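External power supply

An external power supply, commonly called a wall charger, power adapter or plug pack, is a device that converts mains alternating current into low-voltage direct current for use by portable or small household equipment. The conversion circuit sits in its own enclosure, separate from the equipment it feeds. In Australia and New Zealand the term plug pack is usual for types that hang directly from the socket outlet, while types with a mains lead on one side and a low-voltage lead on the other are often called power bricks.

Background

Placing the supply outside the equipment keeps mains voltage and most of the conversion heat away from the product. It also allows one product to be sold in several countries with only the adapter changed. The main drawback is the number of adapters that build up in a household, many of them with similar connectors but different outputs.

Linear types

Early plug packs were linear supplies. A mains-frequency transformer stepped the voltage down, a diode bridge rectified it and an electrolytic capacitor smoothed the result. Many had no regulation at all, so the voltage measured with no load attached could be well above the figure printed on the label. The iron core made them heavy for their output, and a no-load draw of one watt or more was common. Linear types are still made for some audio and radio equipment in which switching noise is unwelcome.

Switch-mode types

Nearly all current wall chargers are switch-mode supplies. The mains is rectified first, then chopped at high frequency by a transistor and passed through a small ferrite transformer. The flyback arrangement is the most common at low power. Operating frequencies are typically above 60 kHz, which permits a transformer a fraction of the size of its mains-frequency equivalent. Feedback to the primary side is carried by an optocoupler or sensed from an auxiliary winding.

Gallium nitride transistors, which lose less energy at each switching event than silicon parts, allow higher frequencies and smaller cases. They are found mostly in chargers of 30 W and above.

Connectors and output

Older adapters end in a captive lead with a coaxial barrel plug. Barrel plugs vary in outer diameter, inner diameter and polarity, and a plug that fits mechanically may still be electrically wrong. A 9 V centre-negative adapter, a common type for guitar pedals, can damage equipment that expects a centre-positive supply.

USB chargers use a socket and a detachable cable. The basic output is 5 V. Higher voltages are supplied only after the charger and the device have agreed on them, either over the data lines or, in USB Power Delivery, over a dedicated configuration line in the Type-C connector. Where no agreement is reached the output stays at 5 V.

Labelling

The rating label normally gives the input voltage range, input frequency, output voltage, output current and polarity where relevant. A symbol of one square inside another indicates double insulation, meaning that the unit does not rely on an earth connection for safety. Output current is a maximum figure, and equipment draws only what it needs up to that limit.

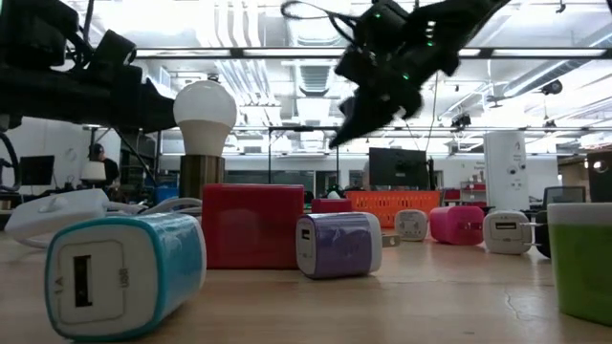 Can a charger with a higher current rating be used in place of the original?

A higher current rating is acceptable provided the output voltage, polarity and connector match those of the original. A lower rating may cause the charger to overheat or shut down.

No-load consumption

A charger left in a live socket draws a small amount of power even with nothing attached. The technician Majdi Sfeir, in an article dated Aug 8, 2018, compared a Stodus linear plug pack with a Foresel switch-mode unit of similar output. The linear unit drew roughly 600 mW at idle and the switch-mode unit 60 mW. Adom Sarpong later noted that the comparison took no account of power factor, which is poor in both types at very light load.

Failure and disposal

The part most likely to wear out is the output electrolytic capacitor, which dries out with heat and age. Signs include a falling voltage under load, audible whine and intermittent operation. In linear types a thermal fuse buried in the transformer winding may open after an overload and is not generally replaceable. Cracked cases and loose pins are grounds for immediate withdrawal from use. Discarded chargers are treated as electronic waste and should not be placed in household recycling bins.

See also: battery charger; rectifier; switched-mode power supply; extra-low voltage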